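Ticket 206: Nolus kitchen sim pack, toaster oven task
Product: Gretumus simulator, trial licence
Status: open, again
Opened by: Subramaniam Hovano test desk

Task is to move the bread from the oven to the plate. The trial page calls this "beginner".

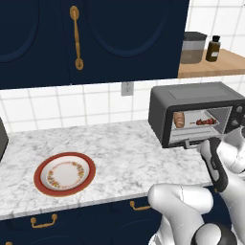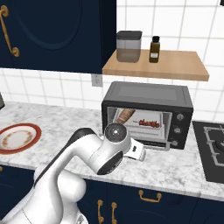

Ran 300 episodes overnight on the stock policy. 13 counted as passes, and 5 of those were scored before the arm had moved, so the success checker is an optimist.

Tried so far:
Reinstalled the pack. No change.
Lowered the grip force. Worse.
Raised it again. Back to merely bad.

Support reply, 16:40: please confirm you have read the quick start guide.

We have. It covers the microwave — a different appliance, we feel. Please send the door joint settings and the checker script. Trial runs out in December.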